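Handout for session nine. Please read it before class, bring a pencil, and don't worry if the middle part feels slow - we'll go over it together.

## Can a machine do the chores yet?

I start this session the same way every September, by asking the room which chore they would hand over first. Laundry usually wins, with dishes close behind, and then somebody from a shop-floor background says "sorting the parts bin," and everyone who has ever sorted a parts bin nods. It's a good question to keep in your pocket while you read, because the chores we most want to give away tend to be the ones that are hardest to describe to a machine.

My own short answer is "some of them, in some rooms, on a good day." A machine that does one motion in one place has been a solved problem for a long time. If your shop stamps the same bracket all year, you can bolt an arm to the floor and go home happy. A kitchen drawer is another matter altogether, and so is the shelf in a clinic supply room where three people put things back in three different ways.

### What makes a chore hard

Let's take tidying a tabletop, which most of us could do while talking on the phone. Suppose the job is to stand small blocks in a row. You have to find each block, decide where to hold it, bring your fingers down without brushing its neighbor, let go gently, and back out the way you came. Thin upright pieces are especially unkind. A hand that comes in a little crooked can topple the one it's placing, and then there's a fair chance the rest go too!

Now think about the ways the pieces differ. A flat slab lying on a table gives two fingers very little to grab. A tall box is easy to grab and easy to knock over. Shadows matter as well, more than newcomers expect, since a dark patch can look like an edge to a camera. Please write down one more difficulty of your own in the margin.

### Practice in simulation

For the Hista exercise we work in simulated rooms, where a toppled row costs us a click. You can run 1,000 attempts overnight and sort the failures over coffee. Be a bit careful with what you conclude, though. If your program stands the row up in 80 attempts out of 100, that tells you about those attempts, with that lighting and those blocks, and I'd want to see 500 more with the furniture moved before I got excited (I do get excited, as you know).

Both views belong to the same simulated room, with the arm over the blocks:

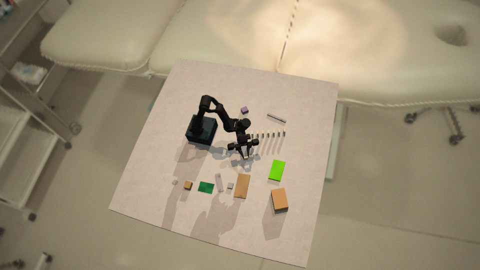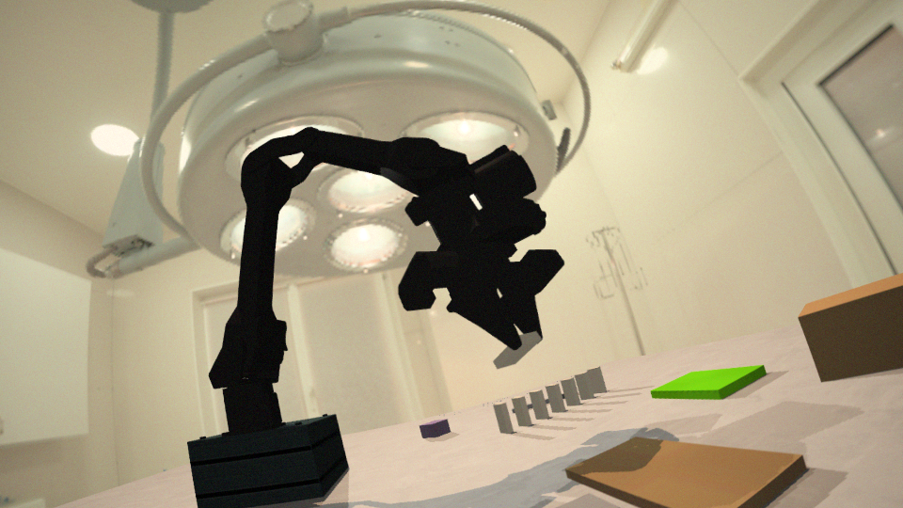 ### Before next time

- Pick one chore from home or work and write out every step, as small as you can make them. Folding a towel is fine.
- Circle the step you think a two-fingered gripper would fail at first, and say why in a sentence or two.
- Read the Mondal notes on grasping flat objects. The section on edges is dense, so give yourself a quiet half hour and skip the proofs if you like.
- If you're sharing a workstation for the exercise, save your runs under both names.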